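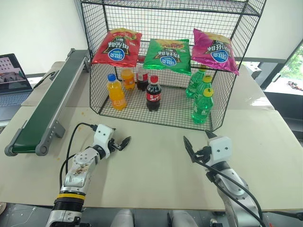 Three bags of chips, seven drinks, two arms.

I spent most of Wednesday reading a small claims ruling, which tells you how my social life is going. The case is Lã v. Pasatico, and the sum at stake was $463, or less than either side spent on parking and photocopies.

The facts are dull in the way I enjoy. Ms. Lã joined a gym run by Pasatico, moved away in January, and canceled by email. Pasatico replied that its contract required written notice, and that email was not writing. It kept billing her.

The contract runs to 60 paragraphs. The one on notice is near the end, after a long passage on towels. It says notice must be "in writing and delivered to the club." My friend Đạt Nghiêm, who practiced consumer law until he found out that people pay more for the other kind, read it over my shoulder and said the towels were better drafted. 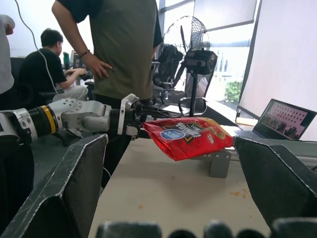
Red bag, left corner.

The judge took 3 pages to decide that an email is writing, and I don't think a word was wasted. Pasatico had emailed Ms. Lã her contract. It had emailed her the bills. It had emailed her a birthday coupon. Having done all that, the judge wrote, it could hardly be surprised to learn that people read and write on the thing.

She got her money back, plus costs. She did not get the $600 she wanted for aggravation – judges tend to feel that aggravation is included in the price of admission.

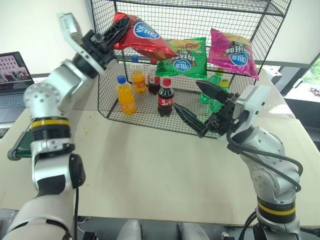
What bothers me is how few people would have bothered. Most of us look at a charge like that, sigh, and call the bank. Small claims court was meant to be the place you could go without a lawyer, and you still can, provided you have a free weekday and a printer that works. Mine doesn't. I read the whole ruling on my phone, towels and all.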